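Foro Hogar y Manualidades > Orden en casa > Cables, cargadores y otros enredos

Tema: Mantel de flores y maraña de cables, ¿por dónde empiezo?

zoriana_k
Mensajes: 62
Buenas tardes a todos, y perdonad el ladrillo que viene. Llevo un tiempo queriendo poner orden en los cables de red de casa, que viven desde la mudanza a Grulau en una bolsa de tela, y por fin los he volcado encima de la mesa. He puesto el mantel estampado de hojas grises y florecitas anaranjadas, que le tengo mucho cariño y me anima la tarea (cada uno se motiva como puede, ¿verdad?). La duda es si desenredar primero y clasificar después, o ir sacando por colores según salgan. Os dejo la foto para que veáis el panorama. 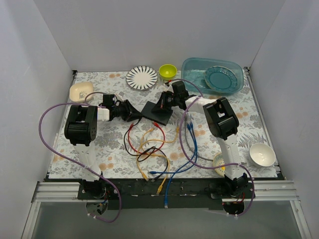 La maraña, con el cable rojo asomando a la izquierda.

¡Gracias de antemano por la paciencia!
Zoriana Karpenko

polishchuk
Mensajes: 2257
¡Qué mantel más bonito, Zoriana! Yo empezaría por el rojo, que lo tienes medio suelto y con los dos conectores a la vista. Sigue uno con los dedos hasta donde se meta en el nudo, sin tirar, y ve abriendo el bucle poco a poco. Cuando salga entero lo enrollas, le pones una tira de velcro y a otra cosa. Así lo hice yo con los de mi suegra, que eran una barbaridad, y en una tarde quedó listo.

tiltcombe
Mensajes: 1128
Pues yo discrepo, con todo el cariño. Si empiezas por uno solo acabas apretando los demás. Yo ahuecaría primero el montón entero, como quien airea lana, y solo entonces buscaría puntas. Y el mantel, con lo precioso que es, lo quitaría: con tanta ramita y tanta flor se me va la vista, y en una mesa lisa los cables finos se distinguen mejor.

polishchuk
Lo de ahuecar te lo compro, lo del mantel no. El rojo se ve estupendamente sobre ese fondo blanco.

priltodcombe
Mensajes: 4
Hola, soy nueva por aquí. Ojo con las pestañitas de los conectores, que se enganchan y se parten con nada. A mí me fue bien envolver cada punta con un trocito de papel antes de desenredar. Es un rollo, lo sé, pero no he vuelto a romper ninguna.

tiltcombe
Bienvenida! Buen truco ese, me lo apunto.

zoriana_k
¡Sois un encanto! El mantel se queda, tiltcombe, lo siento mucho :) Voy a ahuecar primero, luego el rojo, y envolveré las puntas como dice priltodcombe. ¿Y para guardarlos después, cajita con separadores o ganchos en la puerta del armario?

polishchuk
Ganchos, sin dudarlo. En caja vuelven a liarse.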